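Covering a long craft table in kraft paper — tape grid or no tape?

jorkeo_jan
February 16, 2023
Hi all, I've got a big trestle table in the garage that I use for sorting, glazing bits, kids' crafts, you name it, and I'm sick of scrubbing it. Thinking of covering the lot in brown kraft paper and marking it out in sections so everyone gets their own patch. Has anyone done this long term? What tape did you use, and does the paper go to rags in a week?

peninah_l
We did ours in April and I'd never go back! Brown paper right across, blue tape over the top in a grid. The tape does two jobs, it holds the paper down in the middle where it wants to bubble, and it gives you squares so you can say "plate stays in that one, bowl stays in this one" and people mostly listen. Ours are big cells along the front and smaller ones at the back, which suits me because I do the messy stuff at the front.

Hiton_Gaz
Can't agree on the tape sorry. I had a grid on mine for 4 months and every time I slid something across, the edge of the tape caught it. Pulled the lot up and went back to bare paper with pencil lines. Looks nicer too.

peninah_l
Fair enough, but what tape was it? If it was the thick cloth stuff then yeah, I can see it. Press the edges down with the back of a spoon and it sits pretty flat. Here's blue tape on brown paper, with a plain white plate and a little white bowl:
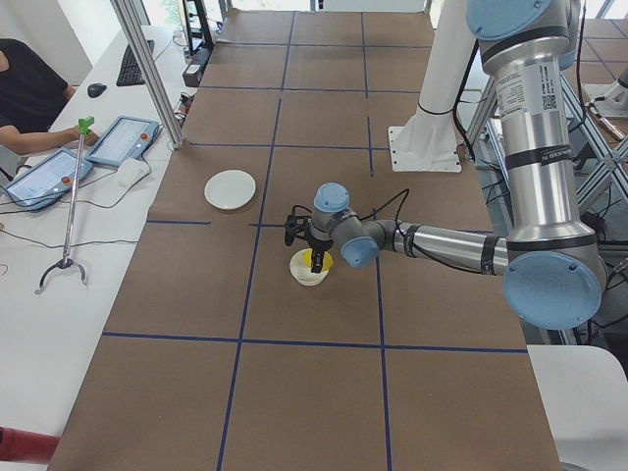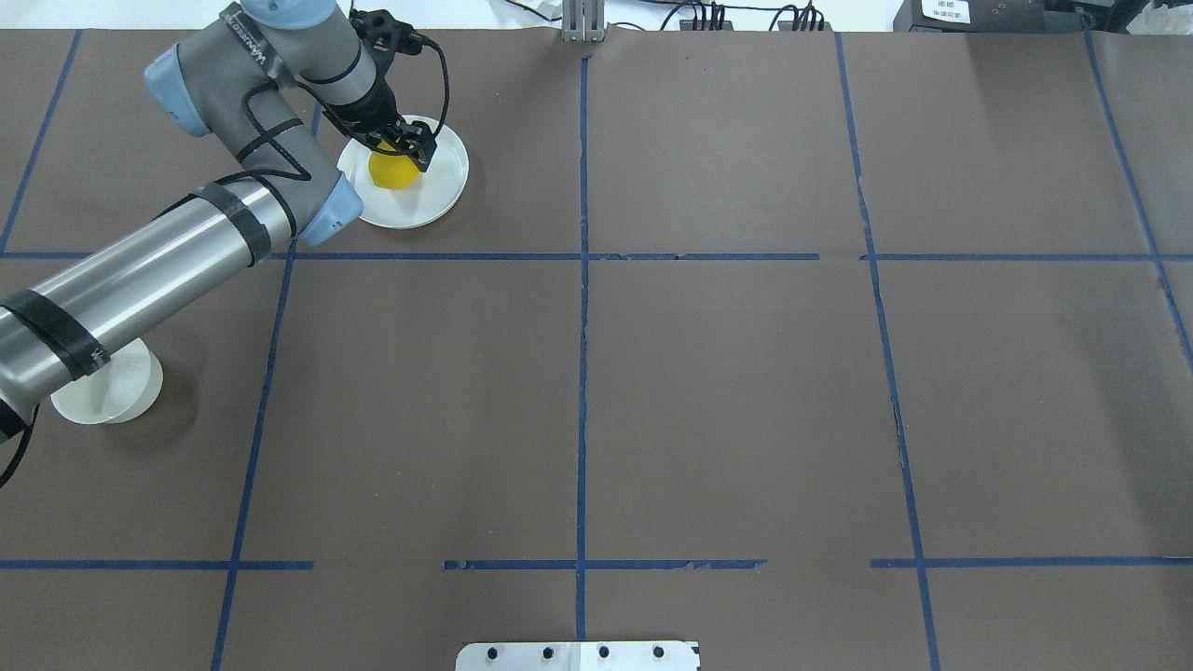
I do like having white dishes against the brown, by the way. Anything bright shows up a mile off and you're not hunting for it. Yellow is the best of the lot, my eyes aren't what they were and I can spot yellow from the doorway. Green beads on brown paper, forget it.

Also get the heaviest paper you can carry home. I bought the cheap roll first and it tore the minute somebody leaned on it.

jorkeo_jan
Oh that's really helpful, thank you! I hadn't thought about different sized squares, I was going to measure it all out evenly like a chessboard. How do you do the joins if the roll is narrower than the table?

mwanaisha.b
Overlap them and run a strip of tape right down the join, then make that one of your grid lines. Nobody will ever know. My roll was 20 metres and I've got a fair bit left after doing the table twice.

Hiton_Gaz
Still reckon you're making work for yourselves. When the paper gets stained you've got to redo all the lines. Pencil takes me two minutes.

mwanaisha.b
Gaz, you have one table and no children. I have 9 kids through on a club day and a pencil line means nothing to them. Blue tape they can see. Mine gets changed once a term and I put it on with a cup of tea and the radio going, it's hardly a chore.

Hiton_Gaz
Ha, ok, with 9 kids I'd be using a fence. I'll give you that one.

peninah_l
One more thing Jan, fold the paper under at the ends and tape it to the underside, don't stop it at the edge of the table. Mine stopped short the first time and the corner kept lifting and catching my sleeve.

jorkeo_jan
Going for tape then, sorry Gaz! I'll do the back row small for jars and lids and leave the front ones big. Does anyone know if the blue stuff leaves marks on a painted table if it goes under the edge?

mwanaisha.b
Mine's bare timber so I can't say. Try a bit underneath for a few days before you do the whole thing.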